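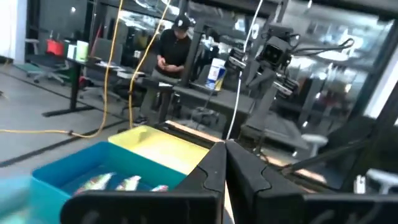
Fig. 16. Blue and yellow bins set side by side. Yellow bin empty.

Manuals > Curkbridge Station > Table Set-up > Section 17
4 min read

17. Sorting small snacks into trays

17.1 Clear the tabletop and wipe it with a damp cloth. Let it dry before placing the trays.

17.2 Line up the three trays along the far edge in this order: teal on the left, blue in the middle, yellow on the right. Rims may touch. The blue tray may cover part of the navy circle.

17.3 Empty one pack of mixed snacks (stock no. 984) onto the open area in front of the circle.

NOTE: Spread the pieces by hand. Pieces lying on top of each other count as one pile and must be separated first.

17.4 Move the snacks one at a time. Fill the blue tray first, then the teal.

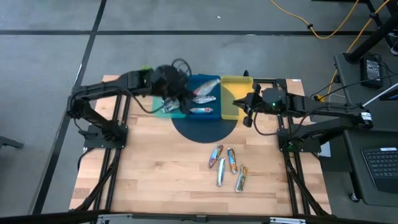 17.5 Leave the yellow tray until last. It takes split or unreadable wrappers only — if there are none, it stays empty.

17.6 Lay each piece flat, with no end resting on the rim. A piece that lands at an angle can stay, provided it is fully inside the tray.

CAUTION: Do not squeeze the wrapper at the seam. Discard any snack that opens during sorting.

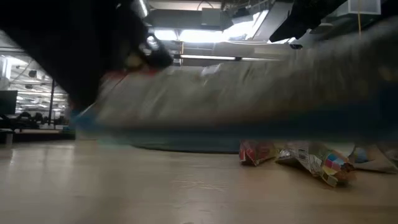
Fig. 17. Snack wrappers on the tabletop.

17.7 Check the surface for crumbs before returning trays to the Stendale shelf. Stack them only when empty.

Changes to this section go to Fraser Farquharson. Restocking is covered in Section 18.

2 comments | 16 shares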